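How to Plan a Letterbox Drop for a Small Business

Posted 27/02/2024 by Marisa Lombardi

A letterbox drop still works for businesses that serve one area - plumbers, dog groomers, cafes, tutors. You can plan one in an afternoon. The steps below use a run we did for a mower repair shop in Talside.

Step 1. Pick one offer

Decide what you want the reader to do. Book a service, bring in a coupon, ring for a quote. Put that at the top of the flyer in large type. The mower shop went with a blade sharpen for $30, and left its other services to a short list on the back.

Step 2. Draw your area

Print a street map and mark where your last few months of customers live. You will usually see a cluster or two. Start there. For Talside we chose 2 pockets, one on each side of the railway line, and left out the flats near the station where few people own a mower.

Walk or drive the streets before you settle on a number. Look for "No Junk Mail" stickers and take those houses off the count. Our first pocket came to 133 letterboxes and the second to 255.

Step 3. Write the flyer

Keep to one side of A5 if you can. You need:

Your offer
Business name and what you do
Phone number and street address
The end date of the offer
Any conditions, in type people can read

Get somebody outside the business to read it before it goes to the printer. Letay Degefa checked ours and found the phone number was missing a digit.

Step 4. Add a way to track it

Give each pocket its own code. We printed KULLURA on one batch and BEGUM on the other, after the main street in each. Whoever answers the phone asks for the code and writes it in the job book. If you would sooner use a QR code, point it to a separate page on your website and print the short address underneath as well.

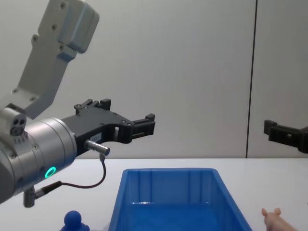
Keep the codes going for the full length of the offer, even if the calls slow down after the first week. Flyers sit on fridges. Set the end date four weeks out and keep a note of any that come in late.

Step 5. Deliver

Choose a dry day. Weekday mornings suit most streets. Fold the flyers once beforehand and bundle them by street with a rubber band. Push each one fully into the slot, and don't leave any on cars or fences. If you pay a distributor, ask for a list of streets covered and check a few yourself.

Step 6. Work out the cost per job

Add up design, printing and delivery. Divide that by the number of jobs booked with each code. Compare the result with what you pay for a job through search ads or the local paper. If one pocket did much better, go back to it in March with the same flyer and a new end date. We plan to try the Grerkwood side next, using the same offer.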